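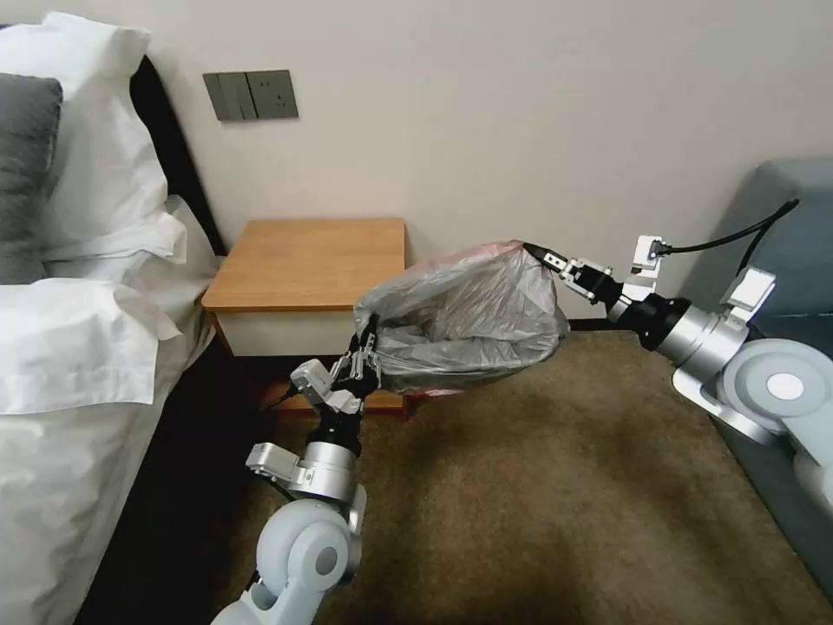
ベサード(Besard)の見学会に行ってきました

6月、ヘルミーの港から坂を上ったところにある、客室の内装と備品の会社ベサードの一般公開に行ってきました。ホテルの部屋に入るとまず引き出しを全部開け、スイッチを全部押してみるような人間なので、案内を見つけた瞬間に申し込みました。抽選ではなく先着順で、定員は80人。締め切られる前に間に合ったときは、台所で声が出ました。

ヘルミーまでは列車を乗り継いで行きます。前の晩は港側の古い宿に泊まり、朝は魚のスープと固いパン。坂はなかなかの急勾配で、途中にベンチがひとつ、その先にパン屋が一軒。帰りに寄るつもりで横目に見ながら上りました(帰りには売り切れていました。行く方は朝のうちに!)。

受付は9時半。首から下げる札と、紙一枚の案内図をもらいます。建物は三つに分かれていて、手前が布もの、真ん中が木工、いちばん奥が「サンドビー棟」と呼ばれる実物大の客室です。順番は自由ですが、奥の客室は混むと聞いていたので、私は逆回りにするか最後まで迷い、結局おとなしく手前から回りました。

布の部屋

扉を開けると、アイロンをかけたばかりのような匂いがします。棚にシーツ、枕カバー、掛け布団カバーが積まれていて、自由に触っていいとのこと。触りましたとも、全部。

面白かったのは、同じ白でも並べると違って見えることです。青みのある白、少し黄色い白、糸の光り方で灰色に寄って見える白。担当の方が窓際と電球の下で見せてくれて、窓際では好きだったものが電球の下では急に寝ぼけた色になり、びっくりしました。家のシーツを買うときは店の照明でしか見ていなかったので、これからは窓のほうまで持って行こうと思います。

掛け布団カバーの入れ方も教わりました。カバーを裏返して、中に手を入れて、布団の角をつかんで、ばさっと返す。あの方法です。知ってはいるのに家では毎回どこかの角が行方不明になります。コツは、つかんだ角を最後まで離さないことと、返したあと足元側の角を先に決めてしまうこと。隣にいた親子が一回で成功して、周りから拍手が起きていました。私は二回目で成功しました。

枕カバーの折り返しの長さについても、かなり熱い説明がありました。長いと枕が飛び出さないけれど、洗濯のあとに端が丸まりやすい。短いとその逆。試作を並べて見比べられるようになっていて、こういうものを真剣に考えている人たちがいると知るだけで、もう来てよかったと思いました。

木工の部屋

次は木工です。ここでは「グロンディッツ」という小型家具のシリーズを作っています。椅子、荷物台、壁掛けの鏡、そしてナイトテーブル。私の目当てはこのナイトテーブルでした。

案内してくれたのはブレイデン・シャルボノーさん(Brayden Charbonneau)。設計の担当で、前掛けのポケットに紙やすりを何枚も入れたまま、歩きながら質問にどんどん答えてくれます。

シャルボノーさんによると、いちばん時間をかけたのは天板の縁だそうです。客室のナイトテーブルはベッドのすぐ横にあるので、夜中に手を伸ばした人が最初に触るのは天板の前の縁になる。だから角を丸くする。丸すぎると眼鏡が滑り落ちそうに見えて落ち着かないし、足りないと手の甲に当たる。机の上には丸みの違う見本がずらりと並んでいて、目を閉じて触らせてもらいました。目を閉じると違いがとてもよくわかるんです! 私が選んだのは採用されたものの一つ手前で、「惜しい」と言われました。

引き出しも開け閉めし放題でした。すっと動いて、最後だけゆっくり閉まります。夜中に本をしまうとき、同室の人を起こさない速さに調整してあるとのこと。引き出しの中は浅めで、本なら2冊、充電器と耳栓を入れても余るくらい。深くすると忘れ物が増えるので浅くした、という話には深くうなずきました。私は以前、深い引き出しの奥に読みかけの文庫本を置いてきたことがあります。あの本の結末をまだ知りません。

仕上げの見本では、蜂蜜のような色の天板に人気が集まっていました。白い引き出しと合わせると軽く見えて、暗い色の絨毯の上でもよく映えるからだそうです。

サンドビー棟の客室

そして奥の棟へ。本物の客室と同じ広さ、同じ家具、同じ照明で組んであり、部屋の片づけを見たり、自分で試したりできます。60分の入れ替え制で、私の回は午後1時からでした。

入ったとたん、ああ泊まりたい、と思いました。濃い色のヘッドボードに白い枕が重ねてあって、手前にグレーの枕。白い掛け布団はマットレスの脇からたっぷり垂れています。椅子は青みがかったグレーの張り地で、白と茶色の多い部屋の中ではこれがよく効いていました。布の部屋で触ったもの、木工の部屋で見たものが一か所に集まっているので、知り合いに再会したような気分になります。

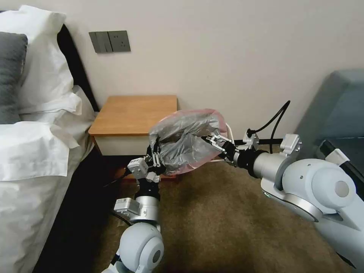

サンドビー棟の客室。ベッド脇のナイトテーブルと、その上の壁に付いたスイッチとコンセント

私がいちばん長く立ち止まったのは、この枕元の一角です。壁には濃いグレーのプレートが2枚、隣り合わせに付いていて、左には細い縦長のスイッチが三つ、右にはコンセント。高さは枕の上端のあたりです。寝転んだまま腕を伸ばせば届きそうな位置で、しかも真下がナイトテーブルなので、充電中の電話をそのまま天板に置けます。家具と壁の間をのぞき込んで、見えない差し込み口を指で探すあの時間がいらないのです。すばらしい。

同じ回にいた方が「スイッチが三つあると、どれがどれだかわからなくなりませんか」と質問していました。もっともな疑問です。説明では、ベサードが手がける部屋では並び順をそろえ、ベッドに近いほうから枕元、部屋全体、入口と決めているそうです。泊まる人が覚える必要はなく、隣の部屋に移っても手が同じ順で動く、という考え方でした。私は連泊で部屋を替わることがたまにあるので、これはうれしい。

天板に何も置かない状態で見ると、木目がよく見えて、木工の部屋で見た縁の丸みもはっきりわかります。思わず撫でました。午後だけで三度は撫でたと思います。

絨毯は茶色で、細かなまだらの織りです。無地より汚れが目立ちにくいのかと思ったら、掃除の側からは別の意見があって、小さな糸くずは無地より見つけにくいのだそうです。そのため片づけの手順では、ベッドと床の間を確かめる作業を二度入れています。一度目は布団を直す前、二度目はいちばん最後、扉の前まで下がってから。掛け布団が長く垂れる部屋では、裾の陰に靴下や栓抜きが隠れやすいと聞いて、自分の過去の忘れ物のいくつかに見当がつきました。

ごみ袋の話

地味に盛り上がったのが、ごみ袋です。見学会でごみ袋の話をあんなに夢中で聞くとは思いませんでした。

使っていたのは半透明のグレーの薄い袋。透明だと中身が見えすぎるし、真っ黒だと何か大事なものが紛れ込んでいても気づけない。半透明のグレーなら、指輪の箱くらいの形は外からわかる、という理由で選んでいるそうです。なるほど!

難しいのは口を開くところです。薄い袋は口が貼りつきます。私は家では指を湿らせたり、両手でこすり合わせたりして、最後には反対側の閉じたほうを一生懸命こすっていたことに気づく、というのをよくやります。教わった手順はこうです。

まず縁の厚みが変わるところを指先で探す。
見つけたら片側の角をつまみ、もう片方の手で反対側の縁を持つ。
左右に引いて口を横に張る。
口を上に向けたまま、真ん中をたるませて空気を入れる。
容器にかぶせるときは、向こう側の縁から先に掛ける。

真ん中をたるませるというのが肝心で、ぴんと張ったままだと空気が入らず、底が畳まれたままになるのだとか。帰ってきてから毎日やっていますが、たしかに底まで手を突っ込まなくてよくなりました。薄い袋がかさかさと鳴って、口がふわっと開くと気持ちがいいです。家族に見せたら、ふうん、と言われました。

片づけの順番も書いておきます。窓、ごみ、寝具、水まわり、拭き掃除、床、最後にもう一度全体。ごみが寝具より先なのは、白い布を広げたあとで袋を持って横切らないためです。ナイトテーブルの天板は奥から手前へ拭き、最後に丸い縁に沿って布を一度すべらせます。引き出しは必ず開けて中を見ること。浅いのでひと目で済みます。

質問の時間

最後に談話室でお茶とビスケットが出て、質問の時間がありました。メモから少しだけ。

納入先はどんなところが多いのか。大きなホテルよりも小さな宿が中心で、いま取りかかっているのは46室の海辺の宿。全室にグロンディッツのナイトテーブルが入るそうです。名前は開業まで内緒と言われましたが、ヘルミーから船で行ける場所だということまでは聞き出しました。

個人でも買えるのか。ナイトテーブルと荷物台は買えます。ただし受注してから作るので待ちます。私は寸法表をもらって帰り、寝室の壁を巻尺で測りました。コンセントがちょうど家具の裏に隠れる位置で、いま頭を抱えているところです。

天板に水の輪じみがついたらどうするのか。これはシャルボノーさんが答えてくれました。まず乾いた布で拭いて一晩待つ。それでも残ったら木目に沿って軽く手入れをする。慌ててこするのがいちばんよくないそうです。前掛けから紙やすりを出して、力の入れ方まで見せてくれました。

行く方へのメモ

靴は脱ぎ履きしやすいものを。布の部屋とサンドビー棟の入口で履き替えます。
荷物は受付で預かってもらえますが、ロッカーは小さめです。
サンドビー棟の回は受付で先に決めるので、到着したらまずそこを押さえてください。
写真は布の部屋と客室なら撮れます。木工の部屋は試作品があるため不可でした。
坂の下から出るバスもあります。午後は本数が減るので、帰りの時刻は先に見ておくと安心です。

次の公開は秋の予定で、今度は浴室のタオル掛けと鏡が中心になるそうです。もう申し込むつもりでいます。パン屋には朝のうちに寄ります。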